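Section 3. Connecting the Wikuline Controller to a Game Console

Before you begin

The Wikuline arcade controller may be used over its USB lead or with the Conham wireless receiver. Wired connection is recommended for first-time set-up, and it is required for firmware updates. Confirm that the console is running its current system software and that no other controller is assigned to the first player position.

Caution: Do not connect the controller through an unpowered USB hub. An unpowered hub may not supply enough current for the button lighting, and the controller may disconnect during play.

3.1 Wired connection

1. Turn off the console at its main power switch.
2. Open the cable compartment on the rear of the controller and unwind the USB lead fully.
3. Set the mode switch to CONSOLE. The switch is recessed and should be moved with a fingertip. Do not use a metal tool.
4. Insert the USB plug into a front port on the console.
5. Turn on the console and wait for the main menu.
6. Press and hold the HOME button until the first player light stays on.

Note: If all player lights flash in sequence, the controller is in PC mode. Disconnect the lead, return to step 3, and repeat the procedure.

3.2 Wireless connection

1. Charge the controller until the battery light turns green.
2. Insert the Conham receiver into a USB port on the console.
3. Press the pairing button on the receiver. Its light will blink slowly.
4. Within one minute, hold START and HOME together on the controller until the player light blinks at the same rate.
5. Release both buttons. Both lights stay on when pairing is complete.

The receiver stores up to 3 controllers. Pairing an additional controller removes the one that has gone unused the longest.
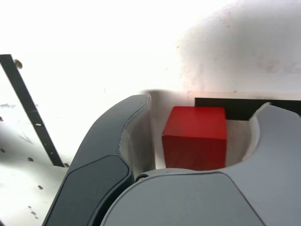
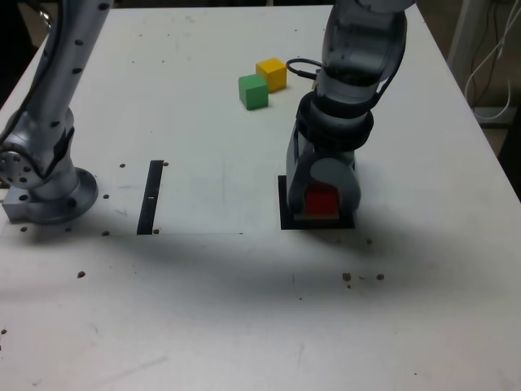

3.3 Adjusting the stick

The stick is supplied with a square gate fitted. Users who prefer an eight-way gate may install the Shehata gate kit, sold separately. Instructions are enclosed with the kit and are not repeated in this manual.

1. Disconnect the USB lead and turn off the battery switch.
2. Place the controller face down on a soft, clean cloth.
3. Loosen the screws on the base plate and lift the plate away. Keep the screws in a closed container.
4. Turn the tension collar clockwise for a firmer return, or counterclockwise for a lighter one. Make no more than a quarter turn at a time.
5. Refit the base plate and tighten the screws by hand.
6. Reconnect the lead and run the input test described in Section 3.4.

Caution: The ribbon cable between the stick and the main board is short. Do not pull the base plate away at an angle.

3.4 Input test

1. Open the controller menu by holding SELECT and HOME together.
2. Choose Input Test.
3. Move the stick to each direction in turn and check that the matching arrow appears on the screen.
4. Press each button once. A button that registers twice should be tested again after the controller has been restarted.
5. Press and hold HOME to leave the test.

3.5 Saving button layouts

Button layouts are kept in the memory of the controller and remain in place when it is moved to another console. A layout saved under the Amamari tournament profile cannot be edited until the profile lock is turned off in the controller menu. Macro and rapid-fire functions are disabled while the lock is on.

3.6 Error codes

815: The receiver was found but no controller responded. Check the battery charge and repeat Section 3.2.

2,035: The firmware on the controller and the firmware on the receiver do not match. Connect the controller by USB and install the update for both units before pairing again.

If either code appears again after these steps, record the serial number printed on the base plate and contact the service department. Do not open the main board cover. Opening it will void the warranty.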